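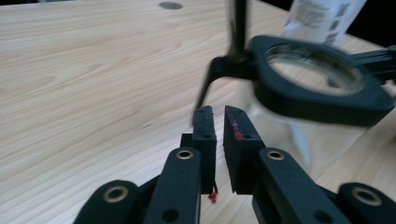 Radlow amplía su taller de mobiliario con 18 mesas de tablero claro

El taller compartido Radlow ha completado la renovación de sus puestos de trabajo con 18 mesas de madera clara, suministradas por Haslam. El pedido, tramitado en mayo, incluye también lupas de sobremesa con soporte para el examen de piezas pequeñas. El importe total asciende a 1.764 euros, transporte incluido.

Los tableros son de veta fina y recta, con acabado al aceite. Según Nesrin Tokgöz, responsable del equipamiento, se descartó el barniz brillante por los reflejos que producía bajo las lámparas de brazo. «La pieza pequeña se distingue mejor sobre un fondo claro y mate», indica.

Las mesas anteriores — en servicio desde la apertura del local — se han cedido a la asociación Mitholm. Rafia Mengal, encargada de los turnos, señala que el horario no cambia y que las reservas se gestionan en el mostrador de entrada.

El mantenimiento previsto consiste en un lijado ligero y una mano de aceite al año. Las lentes se limpiarán con paño seco al cierre de cada turno. El nuevo equipamiento está disponible desde el 30 de junio de 2021.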